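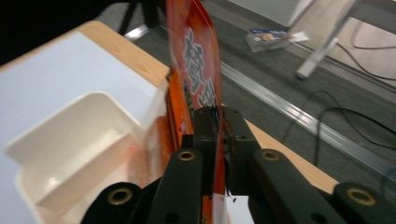 Ask a robotics firm how its picking software deals with a crisp packet and you will be told about learning. The system has seen a great many packets, it has learned what a packet is, and so it will know what to do with yours. I have sat through this talk in four different rooms now and I still don't believe the middle part of it.

My trade is controls. I came into it through packaging lines, where a thing either arrives at the sensor or it doesn't, and I have spent the past few years being lent out to people who want an arm to take goods from one tub and put them in another. So I have a bias and you may as well know it.

A sealed plastic packet is a horrible object. It shines. Its colour changes as you tilt it, so a patch that reads as orange at one angle is dull red at the next, and the printing smears into nonsense. Face on it is a big bright rectangle. Edge on it is a thin line. Push it against the side of a white bin with two others much the same colour and I defy most vision systems I have worked with to say where one stops and the next begins. A depth camera is little help, as the shiny parts come back as holes.

The fashionable answer is to stop asking where the edges are. Show the network enough good grasps and let it go straight from picture to movement. Closdale, who make a planning package I have used on two jobs, dropped their separate segmentation step this spring and were very pleased with themselves about it. Their release notes said the new version was "end to end". What they left out was any way of finding out why it had reached for the wrong thing.

I had it on a test cell with mixed snack packets. Over one long afternoon it made 17 bad picks. With the old version I could have opened the log, looked at the mask, seen that it had joined two packets into one, and gone off to fix the lighting. With the new one I had a number for confidence, and the number was high every time. I rang support. They asked whether I could send more data.

More data is the answer to everything at the moment. I don't say it's always wrong. Teaching by example has got arms doing things I could not have written by hand, and anyone who has tried to write rules for how a floppy bag folds between two jaws will have given up by teatime. I gave up myself, at Flandidel, after 16 rules, most of which contradicted the first three. A person closes their fingers on a packet near the middle, feels it give, shifts a bit and lifts. If you can record that and get something useful back out, good.

My quarrel is with what gets thrown away on the road to it. A force limit is a perfectly good idea. So is checking, after the jaws close, that the gap between them is roughly what a packet should leave. Idell's controller does this in a few lines and it catches more failed grasps than any clever model I have bolted on top. It's dull stuff and it never appears in a demo video. I have heard it called "legacy logic" by a man who had been in the business for less time than I have owned my kettle.

Then there is the matter of the test set. Mokgethi, a small outfit whose tools I otherwise like, quote their success figures on 30 products. Fine. But look at how the products are laid out: one at a time, flat, well apart, on a plain mat. Real bins have things stood on end and wedged up against the wall, and real tables have a sheet of something across them and cables running past on the floor behind. If the background of your trials is always clean, then you have measured how well the software copes with a clean background. I'd pay more for an honest figure from a mess.

I would also like somebody to publish the failures. I don't mean a single chart with a bar marked "other". I mean the runs themselves, with the camera view and the joint positions and whatever the planner thought it was doing, in a form that opens without a licence. I asked three suppliers for that last August. One sent a brochure.

For what it's worth, the test cell is still running the old Closdale version, segmentation and all. It gets the packets wrong fairly often. I can tell you which ones, and I have a lamp on order.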